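Jalside Tableware Works: Notes from the May Visit

The Jalside works opens its doors to trade visitors once a year. I went on the morning tour, which starts at the goods entrance and runs for 2 hours, including a stop in the sample rooms that was longer than the printed schedule allowed.

The site makes serving dishes, bowls and small plates for two labels, Tenel and Doner. Tenel is the catering line and Doner is sold through kitchen shops. Output was given as around 4,000 pieces a week across both, with ovals making up the largest share in spring. There are 64 shapes in the current catalog. The guide said the number had been higher and that slow sellers are dropped each winter.

The first stop was storage. Finished stock is held on steel racking in stacks, with paper between each piece. Labels are on the short end of the carton only, so a carton put in backward has to be pulled out to be read. Two visitors from a hotel supply company asked about this and were told that new cartons were on order.

The sample rooms are on the upper floor. Shapes are compared on plain tables against pale walls, one or a few at a time, and color is judged at the same hour each morning. Greens get the most attention. The pale ones shift easily toward gray or yellow, and a buyer who orders a second batch expects it to sit next to the first without an obvious difference. 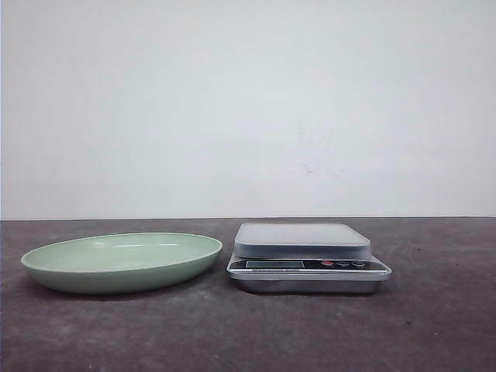
Shallow ovals are awkward to specify. Length and width are simple enough, but depth is measured from the rim to the lowest point inside, and a small error there changes the volume more than most buyers expect. A low dish with sloping sides also needs a foot wide enough to keep it steady when someone lifts food from one end. Jalside checks this by loading one end of the dish with a 100 gram weight and looking for any lift at the other.

Rims are checked by hand. The inspector runs a thumb once around the edge, turns the piece over, and repeats the check on the base. We were allowed to try it on rejects. I missed a rough spot that the inspector found at once.

The last stop was packing, where a Nakamura strapping machine was out of service and cartons were being taped by hand. Tea was served in the canteen afterward. The factory shop carries Tenel seconds at a reduced price but no Doner, and it takes cards only. Parking is at the rear of the site, past the weighbridge, and fills early.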